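How Cloth Soaks Up Water

Cloth, paper towels and sponges all take up water. They do this because they are full of very small spaces. This page explains what happens in those spaces, why some cloths work better than others, and how to measure the difference at home or in class.

What cloth is made of

A cloth is made of yarn. Yarn is made of fibers, which are long, thin threads twisted together. If you pull a piece of cotton yarn apart with your fingers, you will see the fibers at the broken end. Each one is thinner than a hair.

Yarn can be woven or knitted. In woven cloth, one set of yarns goes up and down and another set goes across, over and under. In knitted cloth, the yarn is bent into loops, and each loop hangs on the one before it. T-shirts are knitted. Bed sheets are usually woven.

Both kinds have gaps. There are large gaps between the yarns and small gaps between the fibers inside each yarn. When the cloth is dry, the gaps hold air. When the cloth is wet, they hold water.

Why water moves into the gaps

Water is made of molecules. A molecule is far too small to see, even with a school microscope. Water molecules pull on each other. This pull is called cohesion, and it is the reason a drop of water stays in a round shape on a waxed surface.

Water molecules also pull toward some other materials. This is called adhesion. Water has strong adhesion to cotton, paper and clean glass. It has weak adhesion to wax, and to many plastics.

When water touches a narrow gap with cotton on both sides, adhesion pulls the edge of the water along the cotton. Cohesion pulls the rest of the water along behind it. The water creeps into the gap with no pump and no squeezing. This is called capillary action. It can even move water upward, until the weight of the raised water balances the pull.

Narrow gaps lift water higher than wide gaps. Wide gaps fill faster and hold more. A good drying cloth has some of each. 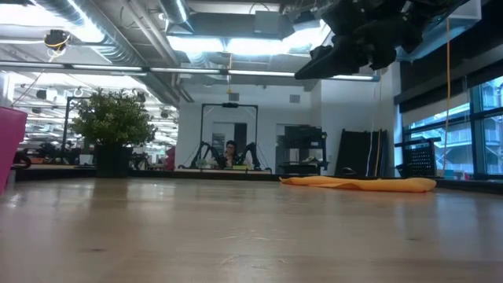
Page prepared by: Materials Group, Treloar Children's Science Club

The shape a cloth is in also matters. A crumpled cloth on a table touches the surface only in places. Where there is no contact, water on the table cannot reach the fibers. The same cloth spread flat touches more of the table and can pick up a thin layer of water more quickly. For a deep puddle the difference is smaller, as the water is high enough to meet the folds.

Shape matters for drying too. Water leaves a cloth by evaporation, which means that molecules escape from the surface into the air. A cloth hung open has two sides facing the air. A cloth left in a heap has most of its surface tucked inside, where the air is already damp, so it dries slowly and may start to smell. The smell comes from bacteria, which grow well in damp cloth.

Cotton, polyester and microfiber

Cotton comes from a plant. Its fibers are made mostly of cellulose, and water can go into the fiber itself as well as into the gaps. The fiber swells a little when this happens. Cotton holds a lot of water and takes a long time to dry.

Polyester is a plastic. Very little water goes into the fiber, so nearly all the water in a wet polyester cloth is in the gaps. It usually dries faster than cotton of the same thickness.

Microfiber is usually polyester, or polyester mixed with nylon. The fibers are much thinner than ordinary ones and are often split along their length. Splitting makes many narrow gaps in a small space. This is why a thin microfiber cloth can hold more water than you might expect.

Measuring how much a cloth holds

You will need a kitchen scale that reads in grams, a bowl of water, a timer, and two or more cloths of the same size. Cut old cloths to match if you have to, and ask an adult before you do.

Weigh the first cloth dry and write the number down. Put it in the bowl and push it under the water. Leave it for 90 seconds. Lift it by one corner and let it drip over the bowl for 20 seconds. Weigh it again.

Take the dry weight away from the wet weight. The answer is the weight of the water. Repeat with the other cloths, using the same times.

Derek Hebden and Oluwatosin Tijani of the Materials Group tested a cotton dishcloth this way. The wet cloth weighed 319 grams. The water in it weighed 147 grams. You can work out the dry weight from those two numbers. It was a thick cloth, so do not worry if your readings are much lower.

To compare cloths of different weights, divide the weight of the water by the dry weight of the cloth. The result is how many grams of water each gram of cloth can hold. A heavy cloth may hold more water in total and still have the lower result.

Things that spoil the test

Fabric softener leaves a thin, slippery coating on the fibers. Water has weaker adhesion to this coating than to bare cotton, so a softened towel may take up water slowly. Wash the test cloths once without softener.

A new cloth may have a finish on it from the factory. This can have the same effect. It often comes off after a few washes.

Squeezing pushes water out of the gaps. Hold each cloth by one corner only, and do not press it against the side of the bowl.

A second test: how high does water climb?

Cut a strip from each cloth. The strips should be the same width and as long as a ruler. Hang them from a stick so that the bottom ends dip into a tray of water. Adding food coloring makes the water easier to follow on pale cloth. Mark the height of the water on each strip with a pencil every minute.

The water climbs quickly at first and then slows down. Two things slow it. The water has farther to travel through the narrow gaps, and gravity pulls down on the water that has already been lifted.

Words used on this page

Adhesion: the pull between one material and a different one.

Capillary action: the movement of a liquid into narrow spaces, caused by adhesion and cohesion.

Cellulose: the material that makes up most of a cotton fiber. It is also found in wood and paper.

Cohesion: the pull between parts of the same material.

Evaporation: the change from liquid to gas at the surface of a liquid.

Fiber: a long, thin piece of material that can be twisted into yarn.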